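Usari Pick-and-Place Trial: Interim Report to Zondimow
Reading time: 1 min

Gripper fault, logged 9/24/22. The left finger stopped reporting closure after 139 cycles. The arm kept moving with the jaw unconfirmed and dropped 4 items before the operator stopped it.
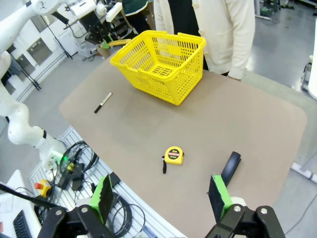
Closure sensing was traced to a worn connector and the lead has been replaced. Retests use the same bench layout, with the yellow basket as the target and the tape measure and marker among the loose items. The arm now halts if closure is not confirmed. 58 of 120 retest cycles are complete.

2 comments | 0 shares
Back to top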